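Imprimir | Enviar por correo electrónico

Notas para la charla: «Llenar la cesta 961 veces»

(Empezar sin saludo largo. Jeltley primero, luego los datos.)

Lo que más me gusta de este proyecto es lo modesta que es la tarea: una estantería, fruta y una cesta roja. ¡Y aun así da para meses de discusión! En Flukville grabamos 961 episodios para entrenar la política de Balitz, siempre con 2 puntos de vista, el de la cabeza y el fijo de la habitación.

Pausa. Pasar las fotos despacio.

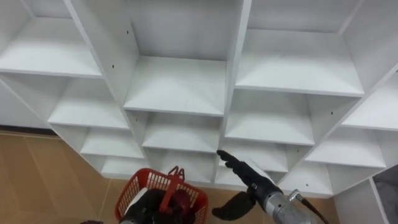
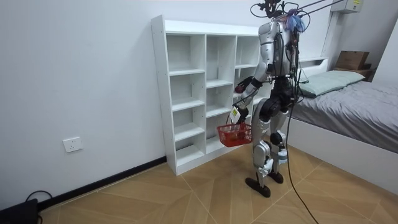
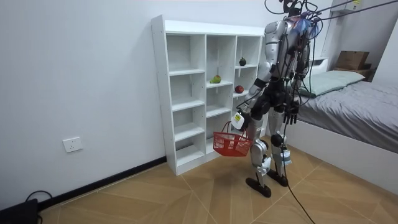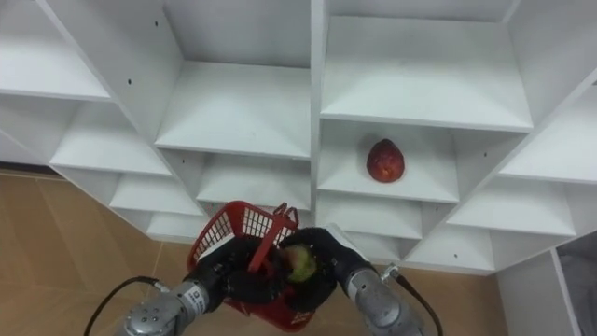 Recogida de ejemplos para Balitz: el humanoide, la estantería blanca y la cesta roja.

Insistir en la variedad: cambiar la fruta de balda, cambiar la altura, empezar con la cesta en otra postura. Con 70 episodios casi iguales el modelo se aprende el mueble de memoria (contar lo de Jeltley, que siempre hace gracia).

Los fallos también se guardan, con su etiqueta. Lesego Sithole defendió esto desde enero y tenía toda la razón: las recuperaciones son oro puro.

Objetivo siguiente: 1093 episodios. Mencionar a Ma, la herramienta de revisión. Preguntas.

Compartido 70 veces | 2 comentarios

nuria_t: ¿Publicaréis las etiquetas de los fallos? Me vendrían de maravilla.

Paco R.: Buena charla la del martes, se me hizo corta.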